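Tetgate Phase 2 lots, anyone bought?

rukura_renter
Got the Falik mailer again. "Final 7 homesites" at Tetgate. It said final 7 in January too. Has anyone here closed on one?

Jad Masri
We looked at lot 18. Listed at 2,816 sq ft buildable, but the plat shows a drainage easement down the back third. The agent said it "rarely matters." I'd like that in writing.

T. Majali
Easements are normal, Jad. My sister built over in Geagea with one and has a patio and a garden. You just can't put a foundation on it.

Jad Masri
Then don't call it buildable. I've got the plat, a pen and a long evening ahead of me, so I'm going through the rest of the lots.

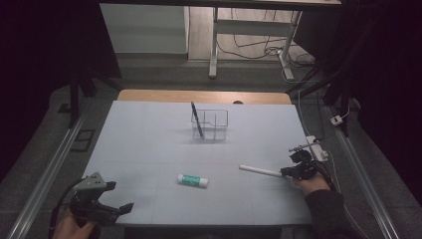

Pen holder and glue stick on the table

rukura_renter
Do they make you use their builder? The mailer says "bring your own plans," then the small print says "subject to approval."

T. Majali
You can bring your own. Approval took my neighbor a few weeks.

old_surveyor
Approval by whom? If Falik still controls the HOA, they're approving their own competition. Ask when control turns over to the owners, and ask who pays for the road until then.

T. Majali
You guys would find a problem with free land.

old_surveyor
I've surveyed free land. It was a pond.

Jad Masri
Calling the county Thursday about the sewer taps. Will post what they say.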